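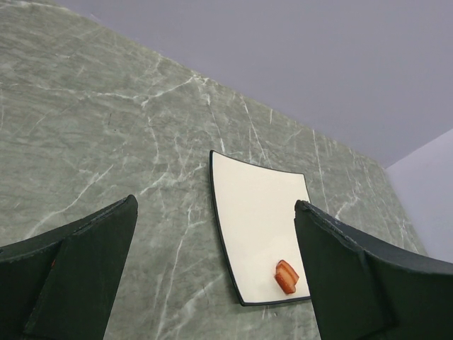 厨房台面这件事，我总算想明白了一点

上一期邮件发出去以后，收到好多读者来信问我厨房到底弄得怎么样了，有位读者直接写：“你从去年就开始念叨台面，到底装没装？”好吧好吧，这期就专门讲台面，讲完我保证半年之内不再提（大概吧）。

先交代一下背景，给新订阅的朋友。我家厨房很小，是那种一个人转身、另一个人就得退到走廊里的厨房。旧台面是上一任房东留下的白色人造板，水槽边上那一圈早就鼓起来了，拿手按下去软软的，像放过夜的吐司。我忍了4年。每次擦到那个地方，我都跟自己说下个月一定换，然后下个月就买了别的东西，比如一口铸铁锅，比如一台用过3次的面条机。

真正开始看石材，是我先生出差的那一周。我一个人在家，晚上没事做，就开始在网上翻台面的照片，翻到半夜两点。这种东西千万别晚上看！你会觉得每一块都好，每一块都像是在等你。我存了满满一个文件夹，第二天早上再打开，一半以上都不知道自己当时在想什么。黑底金线的那块，我存它干嘛呢？我家连一个金色的把手都没有。

后来我还是老老实实去了石材市场。我去的第一家叫 Ulline，店面特别大，石板一块块竖着排，走进去像进了图书馆。接待我的小伙子很热情，一上来就问预算，我报了个数，他的热情就收回去了一点点，不过还是陪我走了一圈。他教了我一件很有用的事：看大理石不要只看样块。巴掌大的样块上可能只有一条细纹，大板上却可能密密麻麻全是白线，铺开以后完全是另一种脾气。反过来也有，样块上正好切到最热闹的一角，你以为整块都这么好看，结果大板上其余部分平平淡淡。所以一定要看你自己要买的那一块，最好拿粉笔在上面画出要切的位置，水槽在哪儿，灶台在哪儿。好看的纹路刚好落在水槽的洞里，那可真是要哭的。

第二家是 Kundwood，名字听着像卖木头的，确实也是卖木头的，兼着做一点石材。老板娘跟我聊了一个多小时，基本没聊石头，聊的是她女儿考驾照。但她临走时送了我一句话，说绿色的石头要配安静的墙。我当时点点头，没往心里去，回家看着我那面橘黄色的墙，突然就懂了。

对，我喜欢绿色。我知道很多人喜欢白的，白的亮堂，白的显大，我妈也这么说，她在电话里说了3遍。可是我就是喜欢那种发灰的绿，像晒过的鼠尾草，冬天看着也不冷。我先生的意见是“都行”。结过婚的朋友应该知道，“都行”的意思是装好以后他会有意见。

接下来说说大家来信问得最多的问题：大理石到底能不能进厨房？

我问了好几个用过的人，包括 Emerson Peixoto，他以前在餐馆后厨干活，现在自己在家烤面包，隔三差五给我发他家酸面团的照片（有时候一天5张，我都看了，真的）。他家的大理石台面用了很多年，他的态度是：能用，但是你得接受它会变老。柠檬汁滴上去，会留下一个发乌的印子；红酒杯底下那一圈，第二天早上再擦就晚了；番茄酱、醋、可乐，都是一个道理。他说自己头一年天天拿着抹布追着客人跑，第二年就不追了，现在台面上哪个印子是哪次聚会留下的，他都说得出来。

我听完心里打了好一阵鼓。我这个人做饭是很狼狈的，切个柠檬能溅到冰箱门上。我就问他，那封一层保护剂行不行？他说封当然要封，可是封了以后防的主要是油和颜色渗进去，酸碰到石头表面，该发乌还是会发乌。这一点我以前完全搞错了，一直以为刷一层就万事大吉。所以要是店里有人跟你拍胸脯说刷完什么都不怕，你就多问一句：柠檬呢？看他怎么回答。

还有一个我自己用得上的小办法，分享给大家：跟店家要一小块边角料，带回家虐待它。我要了两块，一块封过，一块没封。我在上面分别滴了酱油、醋、咖啡和橄榄油，拿胶带贴好标签，放了一整晚，我先生早上起来以为家里在做什么科学实验，端着杯子绕着走。结果酱油在没封的那块上留下很深的一摊，封过的擦一擦就淡了；醋在两块上都留了印子，跟 Emerson 说的一模一样。做完这个试验，我反而不那么紧张了。印子就是那么个印子，我看了一早上，觉得可以一起过日子。

再说钱。报价这个东西，同样的尺寸，我拿到的几份单子差得很远，后来才发现有的算了开孔，有的没算；有的算了磨边，有的只算直边；还有一家连搬上楼都要另收。我家是老楼，没电梯，四层，石板得靠师傅们一级一级抬上去，这笔钱一定要提前问清楚。我有一份单子上写着“其他杂费 296”，打电话去问杂在哪里，对方想了半天，说那就免了吧。所以电话还是要打的！

拼缝也要问。我家台面是一个 L 形，拐角的地方免不了有一道缝。师傅给了两种做法，一种是斜着四十五度对上，一种是直着接。斜的好看，但是纹路要对得准，还费料；直的省，缝也更结实一点。我最后选了直的，因为拐角那里常年放着米桶和电饭锅，谁也看不见。

至于墙，我把橘黄色刷掉了，这中间还有一段冤枉路。我先买了一罐 Pimentel 的浅灰，刷上去像学校走廊；又换了 Clavden 的一个淡紫灰，色卡上看着偏粉，我在油漆店门口犹豫了好久，回来刷了一小块，早上看、中午看、开了灯再看，都挺好。小建议：试色的时候不要直接刷墙，刷在一张大白纸上，可以拿着到处走，贴到石头旁边比一比，也不用担心后面盖不住。

安装那天没什么戏剧性，师傅们来了，抬了，装了，喝了我煮的绿豆汤，走了。唯一的插曲是旧台面拆下来以后，柜子后面掉出一把我找了两年的削皮刀。我早就买了新的，现在家里有两把，旧的那把还更好用。

用到现在，我养成的习惯是：切酸的东西一定垫砧板，锅一定垫东西，晚上睡觉前拿湿布擦一遍再拿干布擦一遍。清洁剂只用中性的，原来那瓶带醋的浴室喷雾，我送给楼下邻居了。灶台右手边已经有一个小小的乌印，是我妈来的时候切橙子切的，她到现在还坚持说本来就有。

好了，台面就讲到这里。有读者想看我那张试验记录表，回信告诉我一声，我拍下来单独发给你。下期我想写写厨房的灯，我手上有一堆买错的灯泡，色温乱七八糟，也想听听你们家里用的是哪种。另外六月份的换书活动还有5个位置，想来的朋友直接回这封邮件就好，带一本你看完了又舍得送人的书。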